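So the arm at the end of our bench has been running since March, and people keep asking me if I'm mad about it. I'm not! Mostly. I spent eight years at Sovora moving parts from one bin to another, and my right wrist would like to send the thing flowers.

What I didn't see coming is how much quieter it got. Nneka and I used to stand elbow to elbow and talk through the whole shift (her sister's divorce got us through one entire winter). Now she's over on inspection, 40 feet away, and I get my gossip at lunch like everybody else.

The work is different too. I do setup, I clear jams, I fill in the log. Bart sat two of us down for training and it stuck better than I thought it would, though I still call Sushil over when it sulks. No raise yet, by the way. Bart, if you're reading this...
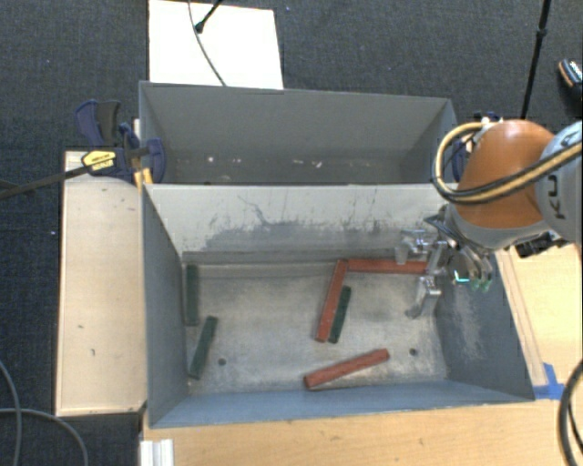
Gromedcombe, April 27, 2023

Red and green bars this morning, three of each, and the gripper down in the front bin with them. I used to grab those without looking. Now I stand there with my coffee and catch myself rooting for it, which Nneka thinks is hilarious.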